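Sorting and Clearing of Shared Work Tables: Project Report

Course project, Department of Interior and Facility Studies, Ulunley College
Submitted 1 June 2018

Summary

This report covers a one-term project on the clearing of shared work tables in the Zusow study room. The aim was to find a sorting procedure that a single person can finish in one short session and that leaves the tables usable for the next group. Two procedures were compared. The first cleared one table at a time. The second cleared one type of item at a time across all tables. The second procedure was faster in most sessions but produced more errors in the handling of paper. A combined procedure is recommended at the end of the report.

1. Background

The Zusow study room is used by several course groups for model making, reading and short meetings. Groups change over during the day and there is no fixed gap between bookings. Items left by one group are therefore met by the next one, which usually pushes them to the end of the table and starts work in the space that remains.

A short survey of room users was made in September, before the project was approved. The most common complaint was lack of free table surface. Lack of storage came second. The room has storage for all the item types listed in section 3, and the shelves were never full during the period of the survey. The problem was therefore treated as one of movement between table and storage.

Earlier work in the department, carried out under the Leka room program, dealt mainly with labels and shelf layout. Labels were kept as they stood at the end of that program. No new furniture was bought.

2. Scope

The project is limited to items on table tops. Floor items, items on shelves and items hanging on the wall hooks were left where they were. Cleaning of surfaces was not timed, although the tables were wiped after each session as room rules require.

Food waste was included because it is common and because it cannot be left for the next session. Personal items such as bags and coats were excluded. If a personal item was on a table, it was moved to the chair next to it and the time was not counted.

3. Item types

Items were placed in one of four classes.

Class A, flat material. Cardboard, card, loose sheets, folders and printed matter. Flat material is stacked and carried as one load where possible.

Class B, wrapped goods. Snack packets, sealed supplies and anything in film or foil. Opened packets go to waste. Sealed packets go to the supply box.

Class C, containers. Boxes, tubs and trays, with or without lids. A container is closed before it is moved if it has a lid.

Class D, soft material. Bags, cloths and wrapping. Soft material takes up more room than its weight suggests and slides off other items when stacked. It is carried last.

A small number of items did not fit. Plates and other tableware were entered under Class C for the purpose of the log, which is not fully satisfactory. Discs cut from board for model bases were entered under Class A. The two can look alike from a distance, and at least one plate was logged in the wrong class for this reason.

4. Method

Each session began with the room as the last group had left it. The operator entered, started the timer, and worked through the tables under one of the two procedures. The timer was stopped when the last item had been put away. The class of every item was logged on paper during the session and copied to a sheet afterwards.

4.1 Procedure 1 – by table

The operator starts at the table nearest the door and removes everything on it before moving on. Items of different classes are carried together if they can be held safely. The path to storage is walked many times, often with a small load.

4.2 Procedure 2 – by class

The operator makes four passes through the room, one for each class, in the order B, A, C, D. Wrapped goods go first so that opened food is away from paper. Flat material from all tables is gathered into one stack and carried in a single trip if the stack is stable.

4.3 Sessions

Eight sessions were held, four under each procedure. The same operator carried out all of them. Sessions were alternated so that practice would not favor one procedure. Two further sessions were started and dropped, one after a fire drill and one because a group came back for its materials while the clearing was in progress.

5. Results

Procedure 2 was the faster of the two in most sessions. The gain came almost entirely from Class A. One stack and one trip replaced several short trips, and the time spent at the shelf was also reduced, as the shelf door was opened only once.

The gain was smaller when items were spread over few tables. In one session nearly everything was on the large table, and the two procedures then amount to much the same walk. Procedure 1 was slightly quicker under those conditions, mainly because no table had to be visited again.

Errors were counted as items found in the wrong place when storage was checked after the session. Procedure 1 produced two errors over the four sessions. Procedure 2 produced six. All six were sheets of paper that had been gathered into the general stack and shelved with cardboard. The sheets belonged to different groups and should have gone to different trays.

Class B gave no errors under either procedure. Wrapped goods are easy to see and easy to pick up, and there is little doubt about where they belong once the packet has been checked. Class C took the longest time per item. Lids had to be matched to boxes, and one lid remained unmatched at the end of the project.

Class D was handled last under Procedure 2, as planned. In practice this left soft material lying near containers that had to be moved first, and bags were lifted and put down again several times. The order of passes may need to be revised for rooms where soft material is common.

6. Observations on table surfaces

White table tops were expected to help the operator, as most items stand out against them. This was true of cardboard, of containers and of anything red or dark. It was not true of white paper. Single sheets lying flat were missed more often than any other item and were the main reason for returning to a table already marked as cleared. Reflections from the ceiling lights made this worse on the glossy top of the large table, where pale flat items could be hard to judge from a standing position. 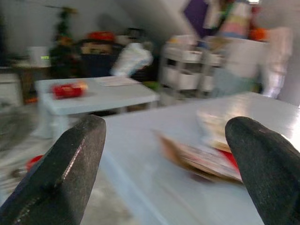
Figure 1. Large and small white tables with mixed items. A single sheet lies toward the right side of the small table.

Two changes were tried in the last sessions. The first was to check each surface from the side before leaving it, with the eyes lower than normal standing height. Sheets showed up more clearly at this angle. The second was to pass one hand over the full surface. This took longer but missed nothing, and it can be combined with the wipe that has to be done anyway.

The small table was used mostly as a place to put things down on the way to somewhere else. Packets and single sheets were typical. It was rarely the place where work had been done. A table of this kind is cleared quickly, but it fills up again just as quickly, and it was logged with new items in every session.

7. Sources of error

One operator carried out all sessions. Walking speed, reach and knowledge of the shelves will differ for other people, and the times should be read only as a comparison between the two procedures.

The starting condition of the room was not controlled. An attempt to set out the same items before each session was considered and rejected, as the operator would have known where everything was. The item count therefore varied from session to session.

The log was kept by hand while the timer ran. Writing time is included in all results and is higher under Procedure 1, where the class changes from item to item. Part of the measured difference between the procedures is due to this. A later project could use a second person to keep the log.

8. Recommended procedure

The combined procedure has the following steps.

1. Collect wrapped goods from all tables. Sort into waste and supply box.
2. Collect cardboard and card from all tables into one stack.
3. Collect loose sheets table by table and keep each set apart with a folder.
4. Close and move containers. Move soft material in the way of a container at the same time.
5. Move remaining soft material.
6. Wipe each table by hand over the full surface and check from the side.

Step 3 is slower than the single stack used in Procedure 2 but removes the cause of all six paper errors. The combined procedure was walked through once without timing – a timed trial was outside the project period.

9. Further work

The unmatched lid and the logging of tableware both point to a weakness in Class C, which should be split. A trial in the Zillolov workshop has been proposed, where tables are larger and soft material is more common. The log sheet will need an added column for the table on which each item was found. This was left out of the present version and had to be filled in from memory for the first two sessions.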